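Shop notebook, leash-tag bench
Thursday, 9:40 a.m.

Writing this up before I talk myself into believing the numbers. The Hadport dog people want our view on whether their off-leash permit tags are worth keeping for another year. The parks office says the tags have "brought order" to the meadow. I have read the parks office summary twice and I still can't find the order.

What they claim: 1568 tags issued, complaints down, so the tags work. What they leave out: the complaint form moved in July from the front page of the town site to a sub-page under Facilities. I went looking for it last night and gave up once before I found it. I'd like to see complaints per visitor, by month, with the move marked on the chart. I don't expect to get it.

Second thing. A tag is a brass disc with a number. The idea is that a walker who gets jumped on reads the number and reports it. Has anyone tried to read a stamped number off the neck of a moving spaniel? I tried with Himus, who is slow and likes me. I got two digits, and one of those was wrong when I checked.

So the bench question for this week is narrow. Can the stamping be made legible at 15 feet, and if it can't, what are the tags for? Deburred the first batch of blanks. The edges as supplied are sharp enough to catch fur, and I would not put one on a long-haired dog. Supplier says "tumbled smooth." They are not smooth. Took the burr off with the finest cut and went around the hole twice.

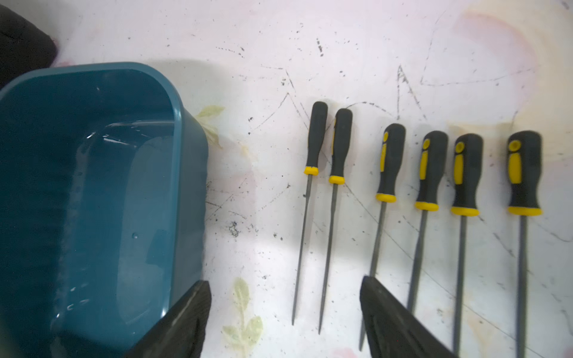
Zeyu Cui wrote back on this page at lunch: I don't buy the legibility argument. The number was never meant to be read at a distance. It's there so that when a dog is found loose, whoever picks it up can call the office. You're testing the tag for a job it wasn't given, and then marking it down for failing.

Fair, partly. But the permit leaflet says, and I'm copying it word for word, "Report any incident using the number shown on the dog's tag." That is a job and it was given. If the office only wants a lost-dog number, owners already have one on the collar, with their own phone number on it, and it gets answered on weekends. I'll grant Zeyu that I should test both uses and score them apart.

Test A, distance. Chalk line at 15 feet, tag on a collar, collar on a post (a post does not wag, so this is the generous version). Three readers, different eyes. Deep stamp read right by one of them. Shallow stamp by none. Black paint rubbed into the deep stamp helped, and two of three got it. I don't know how long paint lasts on a dog that swims, and neither does the supplier, whatever their sheet says.

Test B, in the hand. Everybody read everything. No surprise there, and no argument for spending money either.
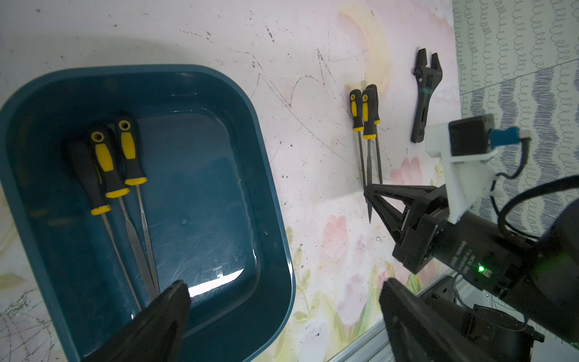
Color is the one part of the scheme I came in ready to like, and now I'm less sure. The proposal is a bright tag for dogs with off-leash permission and a plain one for the rest, so that a ranger can tell from the path. Bright marks do work at a glance: of the three screwdrivers in the tray, I can pick out the pair with yellow on the handles before I've thought about it, and the all-black one takes a second look. But those are lying still. On a dog the tag hangs under the chin and spends half its time behind a beard. A colored collar would do better, and costs the town nothing if owners buy their own. Put this to the Sarel Road walkers' group and they said people would just buy the collar and skip the permit. Probably true. People can also skip the permit now, with no collar, and by the look of the meadow plenty do.

Lei Field is the comparison I'd want. Same kind of grass, same kind of dogs, no tags at all, just posted hours. The parks summary doesn't mention it once. If complaints fell there too, the tags did nothing, and somebody should say so before 200 more get ordered.

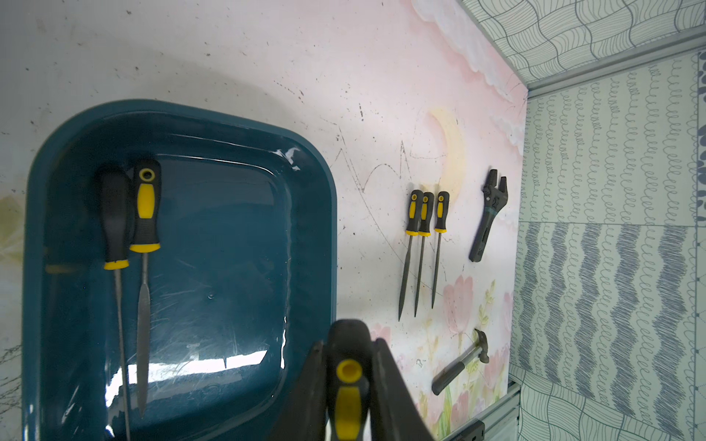 I've asked for the Lei Field complaint log and been told it's "not held in that form." Asked which form it is held in. Waiting.

To do:
Re-stamp six blanks with the larger digits, deep only.
Soak the painted ones over the weekend in pond water, not tap.
Try Test A again on a real dog, on lead, walking. Not Himus.
Ask Zeyu to write the lost-dog test so I can't be accused of rigging it.
Send nothing to Hadport until the soak is done. They'll quote whichever line suits them.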